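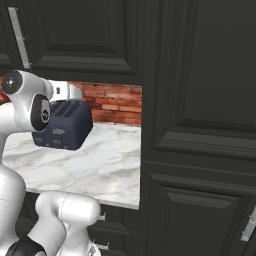

How to run a soft opening for a small restaurant

Posted 2026-08-03 by Begoña Pacheco

Quick version of what I tell people who call me the week before they open. Usually in a panic. We've done this at Arroyo and then again at Duvton, the second one went a lot better.

A soft opening is practice with real food and real people. Guests know it's practice. You keep the menu short and the room half full.

Before you start

Permits posted, health inspection signed off, insurance active. Liquor license too if you're pouring. If the license isn't in hand, serve sodas and coffee. Don't "just do wine for friends." Seriously.

Staff paid for every shift, training included.

Step 1. Pick your nights

Two friends-and-family nights, a day off, then one night for neighbors. The day off matters, you'll use all of it. We skipped it at Arroyo and spent the next service still out of clean side towels and short a dishwasher.

Don't put the dates on social media. Someone will show up with a party of nine.

Step 2. Write the guest list

Invite by time slot. Not "come by whenever." Slots every fifteen minutes, no more than two tables per slot. Whatever booking tool you have is fine, we use Pullix, a shared spreadsheet works too.

Over the whole run we fed nearly 500 at Duvton, counting lunch. Too many. I'd cut that way down next time.

Mix the list. Cousins will tell you everything is great. Get a few servers and cooks from other places, they'll tell you the fries are cold.

Step 3. Cut the menu

Four starters, five mains, two desserts. Make sure every station gets hit. If the grill has three dishes and the fryer has none you learn nothing about the fryer.

Hand some tables a card that says what they're ordering. People grumble a little. But otherwise everybody gets the burger.

Step 4. Decide who pays

Options:

Free food, guests buy drinks and tip
Half price on everything
Full price, free dessert

We do the first one. Print the real prices on the check anyway, then comp it, so the servers practice closing out. Put a line on the invite asking people to tip on the full amount. Some forget. Top up the pool yourself if it's thin.

Step 5. Test the ticket system

Run it that morning, not at 5 p.m. Send a fake order to every printer. Void one. Split a check four ways. Refund a card. We had Disum put in at Duvton and the bar tickets were coming out at the pastry station for an hour before anyone noticed.

Spare printer paper. Buy more then you think.

Step 6. Break things on purpose

Second night only. Ask one table to claim an allergy and one to send a main back. Tell the chef beforehand, not the line. If somebody handles it badly talk to them after service, in private.

Step 7. Collect comments

Short card with the check, 3 questions:

What took too long?
What would you not order again?
Could you hear each other?

Skip the star ratings. Leave pens. I ordered 100 cards the first time and ran out, so print extra.

Step 8. Sit down the same night

Fifteen minutes, everyone, before they change shoes. Kitchen goes first. One person writes. Fix the cheap stuff by tomorow (a wobbly table, a dead bulb, missing salt) and put the rest on a list with a name next to each item.

How long between soft opening and the real one?

Three or four days if you can afford it. We opened in March and had two, which was tight, the new menus got back from the printer that same afternoon. Call your printer now.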